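Minutes, data collection review, 10/20/19
Held at the Jidberg bench room
Attending: bench operators, the training side, one visitor from Pindeo

1. Previous minutes
Accepted with one correction. The August count for the burger task was entered as 800 finished episodes. It should have read 800 attempts, including the ones thrown out.

2. Burger task, state of collection
Operators reported 100 clean episodes since the last meeting, against the 3,000 named in the Olon plan. The training side called this on schedule. Several people asked what schedule that was, and no document could be produced. The plan will be circulated again.

The author of these minutes asked, for the second meeting running, what a policy trained on this setup is supposed to know at the end. Each ingredient has its own station beside the tray and the toy food does not squash or slide the way food does. The reply was that order of stacking and release of the top bun are the parts being learned. Accepted as an answer, though it is a smaller claim than the one in the plan.
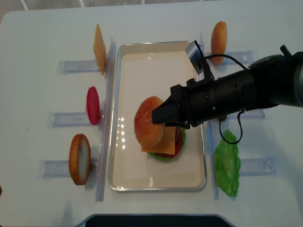 Release remains the weak point. Operators said the cheese tends to turn when the bun is let go at an angle, and 17 episodes were marked doubtful on that account. There was a long discussion about whether doubtful episodes should stay in the set. The training side wants them kept, on the grounds that a learner needs to see recoveries. Operators pointed out that most of them contain no recovery – the stack is simply left crooked and the episode ends. No agreement. They stay in a separate folder until someone looks at them properly.

3. Variation
Proposal from Pindeo to move the stations between sessions. Supported in general. Operators want written positions, as the last attempt at "random" placement came out nearly the same each time. Cable routing at the wrist to be checked before any station is moved.

4. Labeling
Kyei has offered to label success and failure automatically. Their trial results were shown as one overall score, with no split between good and bad episodes. Not enough to decide on. We will ask for the split and label by hand in the meantime.

5. Actions
Operators: write down station positions, check cables.
Training side: recirculate the Olon plan, review the doubtful folder.
Pindeo: send the placement proposal in writing.
Minutes author: request the split results from Kyei.

Next meeting when the folder has been reviewed.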